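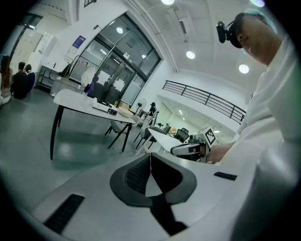

Teaching the software which way is up

Zbigniew Głowacki writes the tracking code at Tulleck. When we met on January 31, 2019, he had spent most of the morning on a single bug in the pose estimator, and he wanted to talk about that first.

"The marker on top of the gripper is square," he said. "If you see it at a shallow angle, there are two poses that explain the corners almost equally well. The solver picks one, and on the next frame it may pick the other. In the log you see the hand flip over and flip back."

His fix compares both answers with the motion sensor and keeps the one that agrees with gravity. In a test set of 200 recordings, the old version flipped in 11. The new one flipped in none, though he would like a harder set before he merges it.

The estimator is one part of a package the team calls Dudek. It takes in hand-held gripper recordings, lines up the clocks, works out where each gripper was, and writes paths that an arm planner can read. Głowacki said the clocks gave him more trouble than the geometry.

"Two devices start at different times and drift at different rates. We used to line them up once, at the start. Now we do it every 5 seconds."

Does he look at the recordings himself? "Yes, a lot of them. The numbers can look fine when the path is wrong. I scrub through with the path drawn on top, and you notice when it slides."

The planner side is less settled. Some of the paths people make by hand ask for wrist turns an arm can't do, and Dudek currently throws those out. Głowacki wants to bend them into reach and keep the grasp the same. A first version is due in April.

"It runs," he said. "It's slow, and I don't trust the elbow yet."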